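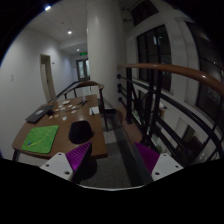 Abrehet Birhane asked last time whether a demo where you fumble the grab and then recover should be thrown out. Short answer no. Long answer is most of today so keep the question in your head.

Week 4 notes, collecting demonstrations with hand-held grippers

Reading for this week: chapter 3 of the packet, plus the Womska sheet (2 pages, on the course page). Bring your own gripper if you've signed one out, otherwise share.

1. Where we are

Last week: behavior cloning on paper. Policy sees camera view, predicts next motion of the gripper, trained on what people did. Loss goes down, everybody happy, robot misses the cup. We said the usual culprit is the data and moved on. Today is the data.

2. What one demo is

One episode = start pose, one task, end pose. Video from the wrist view, gripper pose over time, finger opening over time. Plus the task line, typed BEFORE you record. If the task line and the video disagree the episode is worse than useless, it teaches the wrong thing with full confidence.

Keep task lines boring. "Put the green cloth at the far end of the table." Don't write "tidy up". Tidy up how? Two people in lab wrote tidy up last term and did opposite things.

3. Setting up

Start from clutter. Small stuff, cables, a laptop, something soft. A bare surface with one object in the middle gives you a policy that works on a bare surface with one object in the middle.

Move things between episodes. Not just the target, the other things too. Ideally move yourself: other side of the table, another room, a hallway. Ceiling lights and big windows change the view a lot more than you'd think from standing there, so do some episodes toward the light and some away.

Cloth is its own problem. Pinch on a flat cloth means fingers come down nearly touching the table, then close, then lift. Flat small things similar. Thin black cables on anything: expect trouble with tracking AND with grabbing.

Before the first episode:
check both finger pads are seated
open and close fully 3x (the width calibration reads this)
wipe lens
slow sweep of the area for the map, don't skip, don't rush
look at the preview, both fingertips should be in view

4. Moving

Slower than your normal hand speed. Not robot-slow, that gives long dead stretches where the policy learns to hover. One smooth reach, close, short pause, lift.

Don't let your free hand into it. If something rolls, chase it with the gripper or end the episode.

Look where the gripper looks. Common mistake: you see the object with your own eyes, the wrist camera doesn't, and you reach for something the policy has no way of knowing is there. Tilt so the target comes into view first, then go.

5. Bad episodes, and Abrehet's question

Three bins.

Keep: clean success.

Keep and tag: fumble, then recovery. These are gold, in small amounts. A policy trained only on clean runs drifts a little off and has never seen what off looks like (compounding error, see week 3). The recovery shows it the way back. Tag it so we can weight it or drop it later.

Drop: tracking jumped, wrong task line, free hand in view, task not finished. Mark as dropped, do NOT delete the file.

Fidel Benítez argues in the packet that you should stage recoveries on purpose, start from a bad pose and fix it. I half agree. Staged ones look staged, people overdo the miss. Start poses that are a bit off, fine. Fake fumbling, no.

6. Numbers from the last round

Katiyar set (last term's, cloth and small objects)
recorded: 1,473
kept after review: 1,347
dropped: 126
tables: way too few, see below

Policy trained on the first 804 vs. all 1,347: hardly any gap on tables it had seen. On new tables both were poor. More episodes in the same places didn't buy much. Then the Rudik set, only 600 episodes but spread over lots of rooms, did better on new tables than either. Not a perfect comparison (different people, differnt objects) so don't quote it as proof. But plan your collecting with it in mind.

7. For lab

Groups of two, one moves, one types task lines and resets. Swap halfway. Upload to Kundus under your group name, check that the episode count on Kundus matches your sheet before you leave the building. August group lost a whole afternoon that way.

Hand in:
the episodes
your sheet with keep / tag / drop
half a page: which drops could you have prevented and how

Pick two of your own kept episodes and watch them at full speed without sound. Write down the frame where you'd say the grasp is decided. Compare with your partner. We'll use these next week for action chunking so don't loose them.

Still to cover if time: time sync between pose and video, why 50 ms of lag matters when the fingers close. Otherwise moves to week 5.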